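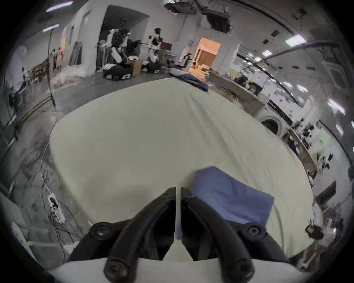 Last changed: 25 Sep 2021

Part 2: Putting up your Cokero heated airer

I've put up more of these than I care to remember, so I've written the steps in the order I do them, which isn't quite the order on the leaflet in the box. If you have the older Brolance model the feet are different and you'll want Part 5, but the drying advice at the end still applies.

Before you start

Pick a spot with 60 cm of clear space on every side. Mine lives in the back bedroom, next to the window, and I leave the door ajar. Don't be tempted by the bathroom – this airer isn't made for wet rooms and the guarantee won't cover it.

CAUTION: Leave the airer unplugged until you get to step 7. Never run it from an extension reel that's still wound up.

1. Lay the main section flat on the floor with the cable facing you. Take the cardboard off the hinges but keep the cable tie on for now.

2. Open the legs until both catches click. They're stiff when new! Push near the hinge and keep your fingers well away from the crossbar.

3. Stand the airer up and give it a gentle shove from the side. If it rocks, turn the screw foot on the low corner until it stops.

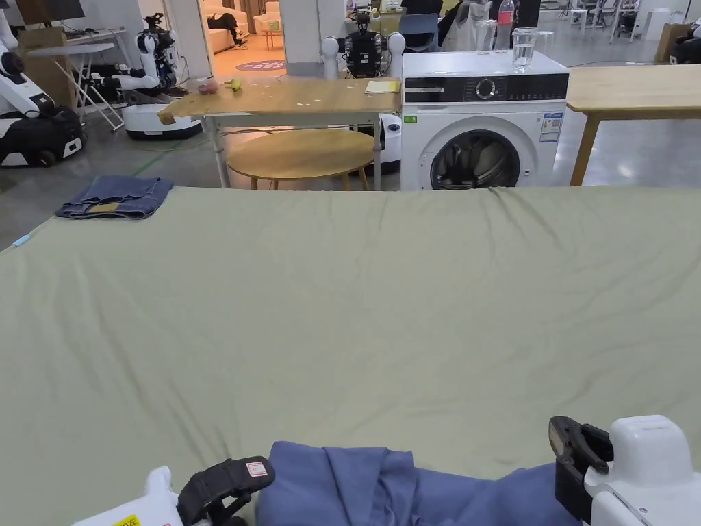

Fitting the wings

4. Lift the left wing and hook its stay into the slot underneath. Then do the right one. If you try it the other way round the cable gets pinched behind the stay, and you'll be undoing it all again (I've done this twice).

5. Check that both wings sit level. A slight droop under a wet towel is fine, but a droop with nothing on it means the stay is in the wrong slot.

6. Snip the cable tie and run the cable out along the back leg, through the clip.

7. Plug in and switch on. The light by the switch should come on straight away. At 400 watts it won't get scorching, so give the bars a while before you decide they aren't working.

NOTE: A faint smell the first time is normal and should go within the hour. If it's still there on the second use, switch off, unplug and ring Zaidi, who handle repairs.

Loading it

8. Shake everything out first. A shirt that goes on in a ball comes off in a ball, and you'll be ironing it anyway.
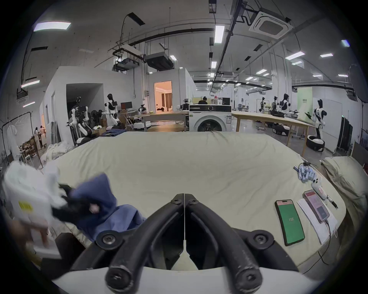
Put the heavy things over the middle bars and keep the wings for lighter stuff. The whole airer will take 16 kg of wet washing, but I stop well short of that, because crowded bars take for ever.

9. Turn thick things over halfway. A thin cotton top takes nearly 90 minutes in my back bedroom in February, and jeans need most of the evening.

CAUTION: Don't drape anything over the switch, and don't use the airer for clothes that have been cleaned with solvent.

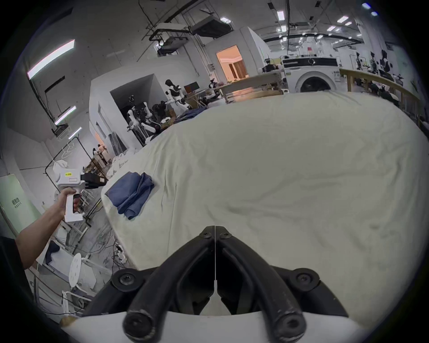
Once the bars have cooled, take everything off and feel the seams, pockets and cuffs before you put it away. Heated bars dry the flat parts first and the thick edges last. I do my checking and folding on a big flat surface with a pale sheet over it, and a dark blue garment folded on white like the one in the photo is very easy to look over for fluff. Anything that still feels cool at the seams goes back on, opened right out.

10. To put the airer away, unhook the right wing first, then the left, and press both catches together to close the legs. Loop the cable loosely over the top bar.

My thanks to Abelardo Villca in Brotby, who wrote in to tell me that step 6 used to have the cable going down the front leg. It's right now. Cleaning the bars is in Part 3.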